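Woraldale council election candidates, November 2022

README

Hi! I put this together over a bunch of evenings after I got tired of looking up who was running in which ward. It's a plain spreadsheet of everyone who stood for Woraldale council, one row per candidate, plus a second tab with the results by polling place. Take it, fix it, send it back.

What's in it

candidates.csv has name as printed on the ballot, ward, party or "independent", incumbent yes/no, and the date the nomination was filed. results.csv has votes by candidate and polling place. There are 6 wards and 40 polling places. The join key is cand_id, and please don't join on name – two people in Atlow ward had the same last name and first initial, and I lost a whole Saturday to that.

Where it came from

The ballot names are from the clerk's posted list. Results were typed in by hand from the paper sheets taped up outside each polling place. Lejla Stan did Atlow and Kolev wards, Todor Leka did the rest, and I checked a chunk of both (not all, sorry). Liên Phí wrote the little script that catches rows where the votes add up to more than the ballots handed out.

Things that will bite you

Incumbent means sitting on the council in July, before the resignation in Kolev ward. If you want it as of election day, change that one row yourself.

Party names are spelled the way the clerk spelled them, including the two versions of the Ratepayers. I left them alone on purpose.

Mail ballots are lumped in as one polling place called MAIL. I asked for a split and haven't gotten one.

Blank means I don't know. Zero means zero! 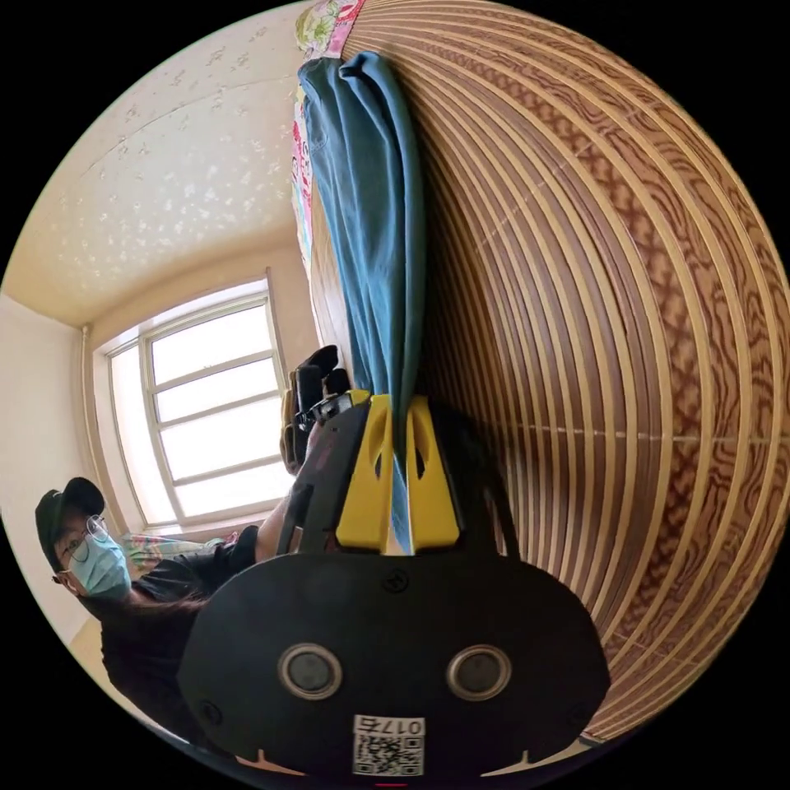
Tool with a yellow mount, label 0175.

Changes

v4: fixed the swapped columns for Kolev ward (thanks Nélida Bravo, who found it in one evening), added filing dates.
v3: first version with polling places.

Using it

Do what you like with it, a credit is nice. Eleni Stojanović made a ward map from v3 and says the ward codes match hers, so that should still work in v4. Send corrections with a photo of the sheet if you have one.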